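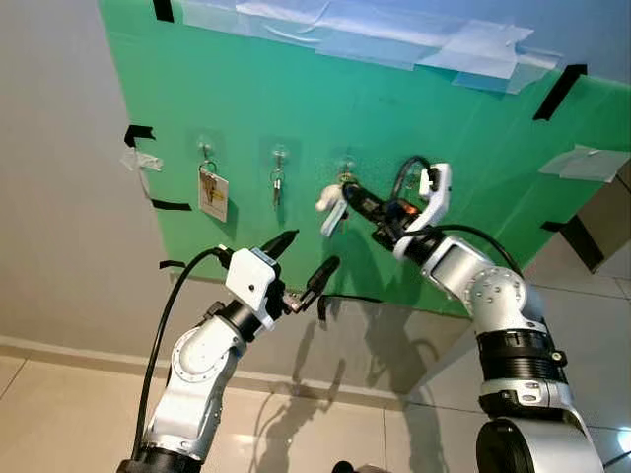 Winter Cabin Season Is Open!

Home | Trips | Cabins | Newsletter | Join

1/2/18

Happy new year, Drinmont walkers! If you've only ever stayed in our cabins in summer, please let this be the year you try one in the cold months. The Kerance trail in January is a completely different place. The leaves are down, so from the second ridge you can see clear across to Edent, and the creek makes shapes in the ice that I could look at all morning (and have).

All 4 cabins are open through the end of March. Lower Kerance and Creekside have new stovepipes, put in back in November, and Creekside also has a proper door sweep at last. I slept there two nights after Christmas and didn't once wake up with a cold nose. Upper Kerance still has the old stove. It's slow to get going, but once it's hot it will heat the place until breakfast if you load it before bed. Ridge Cabin is the small one and warms up fastest of all. Great for a couple or a parent and child.

What it costs

Cabin nights are $11 per person for members, the same as last year. Kids under six are free. The season pass is $127 and covers as many nights as you can fit in before March 31, firewood included. Guests are welcome with a member along, at the member price, so bring that friend who keeps saying they'd love to come sometime.

What to bring

A sleeping bag rated for real cold, slippers or thick socks for indoors, a headlamp with fresh batteries, and more food than you think you'll eat. Walking in snow makes you hungry! Each cabin has pots, plates, mugs, a kettle and a water jug. The pump at Upper Kerance is shut off for winter, so fill up at the parking lot or plan on melting snow. Traction for your boots is a must on the north side, where the trail crosses the slab. Snowshoes are only needed after a big storm.

If you're driving in from the Edent side, stop at the Magalhães bakery on the way. They open early on Saturdays and the sweet bread travels beautifully in a backpack. I like it toasted on the stove top with far too much butter.

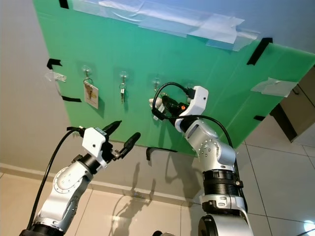

Keys and check-in

Pick up your cabin key at the Drinmont clubhouse between 4 and 7 on the day before your trip, and sign the book. Put your cell number next to your name so we can reach you if the weather turns. Bring the key back within two days, please, as weekends are filling up fast. If you lose one, just tell us. Replacements are cheap and we'd much rather know.

Before you lock up, sweep out, close the damper once the fire is dead out, and leave a stack of split wood by the stove for the next party. Write something in the cabin log too. Ridge Cabin's has passed 300 entries and it's wonderful reading by candlelight, especially the long one about the owl.

Full moon walk

We're also planning a moonlight walk up to the first ridge at the end of the month, with cocoa at Lower Kerance afterward. It's an easy grade and slow walkers are very welcome. Watch the trips page for the meeting time, and dress warmer than you would for a daytime walk. I can't wait for this one!

Contact the clubhouse | © 2018 Drinmont Walking Club | Back to top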